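Fledora sets budget for second sorting bench

Parts supplier Fledora plans to add a second robot sorting bench at its Bonham shop, with a decision on quotes due in February. Bids are in from Gretent and Testa.

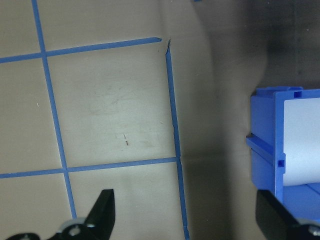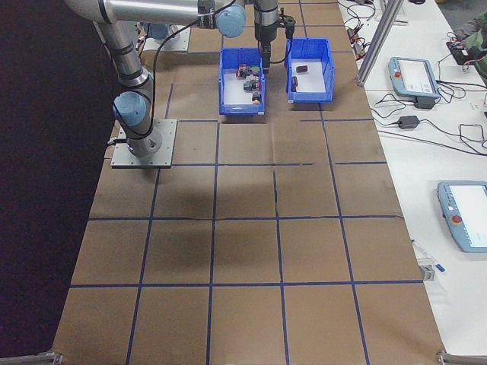
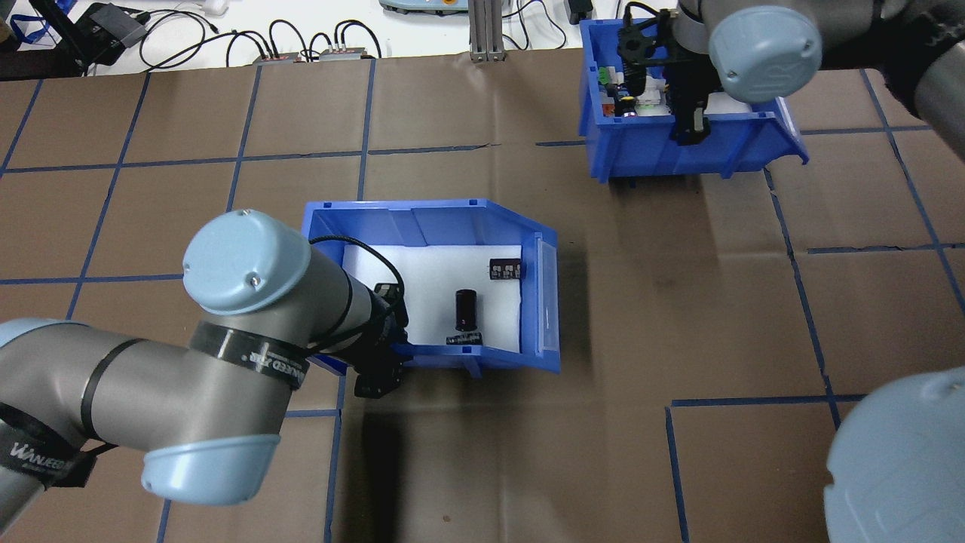

Taped work surfaces and blue parts bins at the Bonham shop.

The Gretent quote covers 2 arms and a 14-week delivery. Testa offers 3 arms in 16 weeks – with training billed separately. Fledora wants spare grippers priced into both bids before it signs. Bins, tape and table paper will come out of the regular supply budget.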